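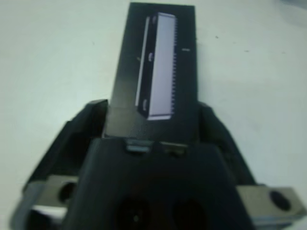

Jindton es un corpus de resoluciones judiciales y escritos procesales de la jurisdicción mercantil, preparado para tareas de segmentación y extracción de citas. Contiene 800 documentos, repartidos en 33 expedientes. Cada expediente lleva una carátula con el identificador, el órgano y la fase procesal. La carátula se lee como una ficha vertical, alta y estrecha, con la misma proporción que la caja o tarjeta negra que está de pie sobre la mesa: el gráfico ocupa la mitad superior.

Estructura

expedientes/: texto plano en UTF-8, un fichero por documento
citas.tsv: documento, desplazamiento inicial, desplazamiento final, norma citada
particiones/: listas de entrenamiento, validación y prueba

La partición de prueba reúne 156 documentos. Ningún expediente aparece en más de una partición.
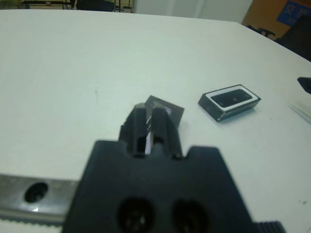
Fig. 2. Pinza negra con una placa fina y oscura entre los dedos.

Anotación

Berwyn Parry y Verna Fitzsimmons anotaron por separado el corpus completo. Los desacuerdos se resolvieron con la guía Okafor, versión de abril. Quedan 26 citas marcadas como DUDOSA; el script de evaluación las omite salvo que se pase la opción --incluir-dudosas.

Limitaciones

Los votos particulares no están segmentados. Las remisiones internas («fundamento anterior») no se consideran citas.

Incidencias: en el repositorio Fletden, etiqueta «corpus».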